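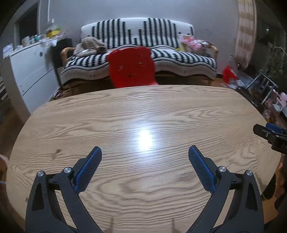 Oval table, pale oak finish, kid's bear chair behind it

trikora_rodel
Picked up this oval table secondhand for 30 dollars. Top is smooth with a wavy grain and one darker knot on the left. I want to know if I should oil it or leave it alone. It gets meals and crayons most days.

JennylynC
Leave it until you know what's on there. If it reflects light like that, it probably has a clear coat and oil will just sit on top and get sticky.

mkhoury
Disagree. I wiped mineral oil on mine last September and it was fine. Wait 15 minutes and buff it off.

JennylynC
Fine on bare wood, maybe. Put a drop of water somewhere out of the way. If it beads, skip the oil.

LocDo
Paste wax, 2 thin coats. Also, where is the zigzag sofa cover from? Ours slides off every time someone sits down.

trikora_rodel
No idea, it was a gift. I tuck it in at the back and it mostly stays.
Water beaded up on the underside edge – so no oil.

mkhoury
Still think one coat wouldn't hurt. Your table though.

janelle_m
Don't sand out the knot, whatever you do. It's the best part of the top.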